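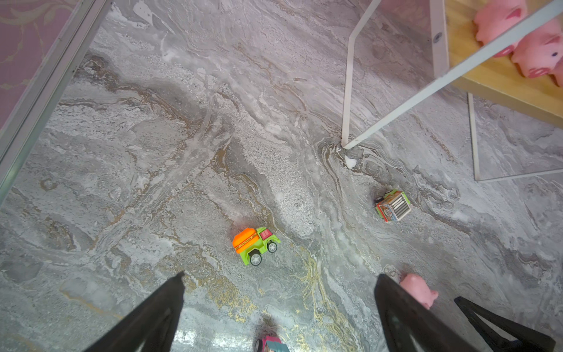 Marion Halliday asked after the last session whether toys left on the floor count as untidiness at all, or only as play that has paused. Keep her question in mind while reading these notes, as the assignment depends on it.

Unit 2: Floor toys and end-of-play routines

Small vehicles and animals are the hardest group to put away. They get under shelving and chair legs, and on a patterned floor such as marble a small item is easy to miss. The tanker with the orange tank and lime-green body shows up well enough against grey. Paler toys do not, so check for those on hands and knees.

Terms used in this unit
Paused play: the child means to come back to it.
Scatter: toys left where they dropped.
Home: the fixed place a toy returns to.

A truck on its side tells you very little. It may be scatter, or it may be a crash that matters to the child. Ask before lifting it.

Order of work
Pick up from the doorway inwards. Vehicles first, then animals. A pink pig goes with the animals even if it has been riding in a truck all morning. Look round the feet of any shelf frame and sweep up chips or bits before the children return.

Allow 22 minutes for the whole room in February, when outdoor play is short and more comes off the shelves.

Reading: Değirmenci, chapter 2. The Leckie handout is optional.

Assignment: watch one tidying session and write one page on how the adult decided what to leave out. Hand in to Amber Prins by 4 pm. Late work goes to Elspeth Matheson.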